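Enthorpe Community Kitchen
Equipment and Stores Meeting, minutes, December

Present: Njoroge Laizer (chair), Kerubo Kioko (minutes), P. Muriithi, two members of the morning rota.
Apologies: one received.

1. Minutes of the last meeting
Agreed without change. The action on the tap washer is closed.

2. Coffee corner
2.1 KK reported that the grey unit stays on the light wooden table for the winter. The wall shelf was judged too narrow.
2.2 The drawer at the front is to be emptied and wiped at the end of each shift. NL noted that it had been missed on 9 shifts in the log.
2.3 The railed tray on top may be used for jars in current use only. Refill bags go in the Nalard cupboard, bottom shelf.
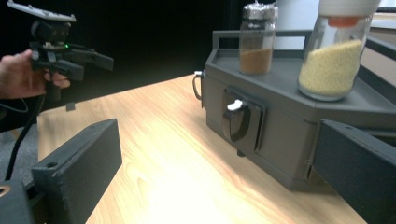 2.4 Foil caps on jars were discussed. PM considers foil acceptable for a day or two but not for longer storage, as powder cakes in damp air. Agreed to buy screw lids to fit. The Furno catalogue lists a pack of 13 under item 1012. KK to check the neck size before ordering.
2.5 Labels: each jar to carry contents and date of filling. Tape and pen to be kept by the sink.
2.6 A request to move the table nearer the window was declined. The socket is on the other wall and the lead would cross the walkway.

3. Table surface
3.1 The tabletop is due for oiling. One coat, applied after the evening shift and left overnight. Everything standing on it to be moved to the side bench first.
3.2 NL asked that no hot pans be set directly on the wood. Two cork mats to be bought.

4. Budget
4.1 Up to 40 pounds approved for lids, labels and mats together. Receipts to KK.

5. Any other business
5.1 The left-hand fridge seal is loose again. PM to look at it.
5.2 Spare cupboard key still missing. Rota members to check coat pockets.

Actions
KK: measure jar necks, order lids, buy mats.
NL: oil the table, put a drawer reminder on the shift sheet.
PM: fridge seal.

Next meeting: same room, 5.30 pm, date to be sent round by KK.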